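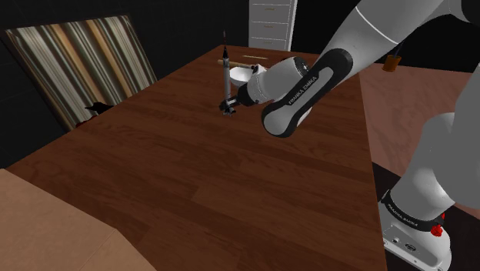 Rocket pivots in the gripper when lifted (simulation, before the home build)

Pultedia Help > Workshop and Making > Automation
Print this page | E-mail this page
Comments (6) | Shares (4)

Shamim Talpur

I am building a small arm at the Gurnside shared workshop to move finished model rockets from the assembly table to a rack. The arm is still in parts, so I am working out the grasp in simulation first. The model in the render is the Franka Emika one, used because it was already set up and I wanted to leave my own joint errors out of it for now.

The rocket stands upright on its fins. The gripper comes in from the right with the fingers horizontal and closes on the lower part of the body, a little above the fins. I chose that height to keep the wrist away from the nose, and the route in has to allow for the white bowl.

The close is fine. When I command a vertical lift, the top of the rocket begins to lean as soon as the fins leave the table, and it carries on until the body is lying across the fingers. It does not slide down. It turns about the line between the two fingertips. I ran 18 lifts from the same start pose with small changes to the approach, and all of them went the same way, differing only in how fast.

What I have tried:

- Doubling the grip force. The lean starts later but still happens.
- Raising the sliding friction on the finger pads. No difference I can measure.
- Halving the lift speed. Slower lean, same end.

The rocket is 462 mm from fin tips to nose. The mass is set on the whole body as one figure, with the centre of mass left wherever the importer put it. Collision shape is also whatever the importer made. Is this a contact problem or am I gripping in the wrong place?

Baek

Both, but the place matters more.

You are holding the rocket by two opposed pads well below its centre of mass. The line between the pads acts as a hinge, and the weight is above the hinge. While the fins are on the table they hold it upright. Once they leave, the only thing resisting rotation is the twisting friction at the two pads. Any small lean gives a moment that grows with the lean, so it will not settle by itself.

Sliding friction made no difference because it is a separate term. In many physics engines a single contact point has no resistance to twisting unless you switch it on. Look for a setting called torsional or spinning friction. A real rubber pad touches over an area and resists twist to some degree. A single simulated point does not. If your engine has no such setting, replace each pad with several small collision shapes spaced apart, so that you get a patch of contacts.

Do this in order:

1. Draw the collision shapes over the render. If the importer wrapped the whole rocket in one convex shape, that shape runs from the outer edge of the fins up to the nose like a cone, and the fingers are closing on a sloping surface that is not there in the drawn model. Use a cylinder for the body, a cone for the nose and thin boxes for the fins.
2. Print the centre of mass. Importers often assume uniform density. If you will be lifting rockets with nose weight in them, the real one will be higher than the figure you get.
3. Move the grip to the centre of mass, or slightly above it. Above is stable, as the rocket then hangs. If the bowl is in the way of the wrist at that height, move the bowl or bring the arm in from another bearing.
4. Only then turn on torsional friction, with a low value. If you turn it up first it will hide the other faults and your real gripper will drop things.

Check the grip force against what a cardboard tube will take as well. The simulated body is rigid and will never tell you that you have crushed it.

Bumcombe

Had this with a bottle. Set the friction to the maximum and it stopped. You could also weld the object to the gripper when the fingers close, most people do that for demos.

Baek

Welding is acceptable for testing the path to the rack. It says nothing about the grasp, and the grasp is what was asked about.

Shamim Talpur

Thank you. The importer had made one convex shape, fins included. I have replaced it with separate parts and moved the grip up to 18 mm above the centre of mass, with the bowl shifted back. The rocket now hangs straight during the lift with torsional friction off. It swings a little at the stop, so I will reduce the deceleration next. The pads for the real gripper will be V-shaped to suit the tube, and I will model those before I cut any.

Print this page | E-mail this page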